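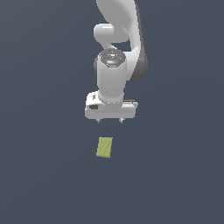 I love boxing, and I get asked one thing a lot: who decides the rules? A big sport needs a group in charge, called a federation. Think of it as a giant club made of smaller clubs!

Say the town of Prondstead has a boxing club. It joins its country's federation, and that one joins the world federation. Every so often they all meet up and vote — on glove sizes, or where the next big contest will be.

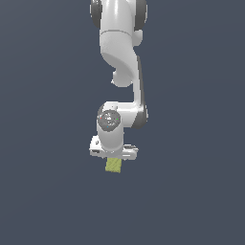

But do the big countries get more votes? one reader wrote in to ask. Usually not! In lots of sports, a country with 2,000 boxers gets one vote, and so does a country with 19. 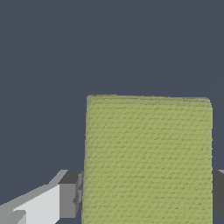

Can kids vote too, another reader wondered. Mostly no (sorry!), but you can tell your coach what you think, and your coach can pass it on to the people who go to the meetings.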